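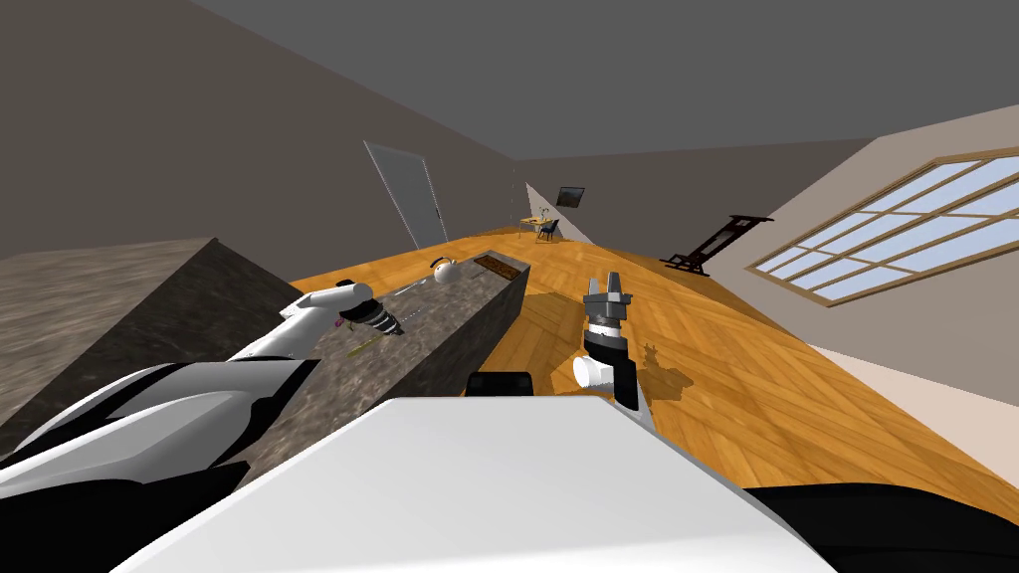
Page 6

Torres kitchen sim, two-arm task: cup ends up stuck to the forearm
Opened by: Svitlana Dmytriv
Project: Plano
Status: open, again
Severity: was "cosmetic", now "blocks release"

What should happen: right gripper closes on the cup, lifts it, puts it down on the island next to the kettle.

What does happen: right gripper stays open with its fingers pointing at the ceiling, and the cup attaches itself near the base of the forearm like a limpet. The arm then carries on with great confidence. The log reports "grasp OK". I would like whatever the log is having.

09:10 Reran with the same seed. Same result. At least it's consistent.

09:40 Turned the friction on the cup down from 700 to 300. No change. Turned it down to 100. The cup is still on the arm, and a kettle in another scene has slid off its counter. Put it back to 700.

10:25 Nokex suggested the room tilt was confusing the planner. Checked: the floor is level in the world file. It's the head camera that has a roll offset, so everything looks like a ferry in bad weather. Separate ticket, please don't merge it with this one like last time.

11:15 Swapped the cup for a plain cube. The cube sticks as well, so we can stop blaming the cup's collision mesh. I have apologised to the person who made it.

13:30 Found something. The grasp check asks whether the object is touching "right_arm", and "right_arm" includes the forearm. Any contact passes, then the attach step welds the object wherever it happened to touch. An elbow would do.

14:05 Changed the check to finger pads only. Ran it 6 times. Cup no longer welds to the forearm. It now gets knocked over and the log says "grasp failed", the first true thing it has said all day.

Still to do:
Work out why the forearm reaches the cup before the fingers do. I suspect the wrist offset from the July import.
Add a stop on unexpected forearm contact. Detetside want this before anything goes near the real arms, and so do I.
Find whoever wrote the old check. (It was me. Closing that item.)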